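[Boxsets] Re: Vonthorpe complete collection, preorder price

Print this message | E-mail this message
3 replies | 2 shares

From: Birsen Kırmızıgül
November 11, 2019

Corentin Picard wrote:

> Vonthorpe is finally getting the full treatment. Every episode,
> 62 discs, new transfers from the original negatives, and Sulton
> has it at $271 with free shipping if you order before the
> street date. Limited to 2,000 copies. I put my order in
> last night and I'd tell anybody here to do the same. This
> will not last!

I'd like to be as cheerful as Corentin, but I've read the Sulton listing twice now and I have questions.

First, "new transfers from the original negatives." The listing doesn't say that. It says "newly remastered," and those two words have been stuck on everything from a real restoration to the old tape master with the contrast pushed up. The Burnesum set was "newly remastered" too, and anyone who bought it knows what the second season looks like. If there were negatives involved I'd expect the label to be shouting about it. Corentin, did you see that someplace else, or is it a guess?

Second, the limited run. Başaran was limited as well. It sold out, everyone panicked and paid double to resellers, and by April it was back in a thinner box for less than the first price. I'm not saying Sulton will do the same. I am saying the number on the sticker has never stopped them before. 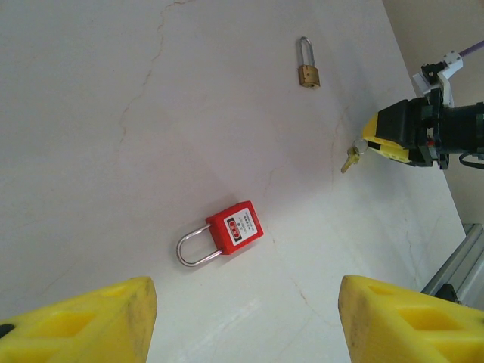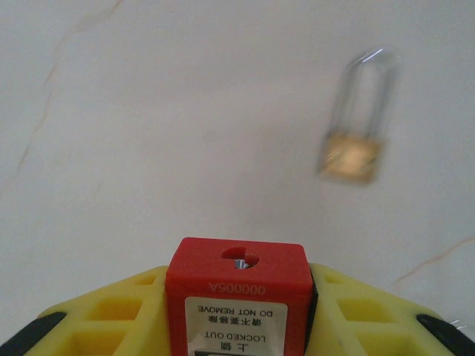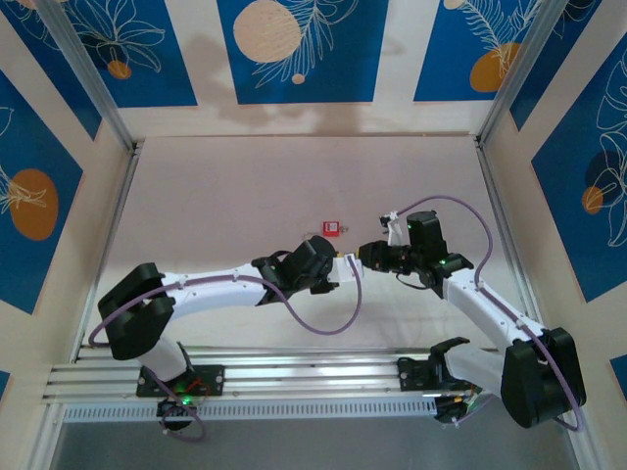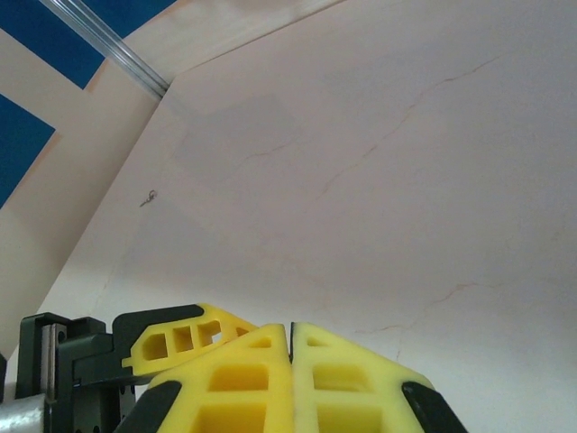
Third, the extras. "Hours of bonus material" with no list. The old single-season discs had commentaries on the pilot and the finale, and a decent interview with the composer. Are those carried over? If they aren't, I'm keeping my old discs, and then I'm paying $271 for a box and a booklet. I wrote to Sulton to ask and got back a form reply telling me to watch the product page.

Also the packaging. Cardboard sleeves again, going by the mockup. I had 2 discs out of the Burnesum box arrive with scuffs from exactly that kind of sleeve, and the replacements took so long I'd forgotten I asked for them.

The free shipping is fine as far as it goes, but check your cart before you pay. Mine showed a handling charge on the last screen that wasn't on the page before it. Maybe that's just my zip code. I'd be curious what other people see.

So I'm holding off until somebody posts a real disc-by-disc list or some screen grabs. If it sells out, it sells out. Corentin, if yours turns up and it's good, I'll say so here and you can gloat as much as you like.

Birsen

Back to top
Messages are copyright their authors. Contact the list owner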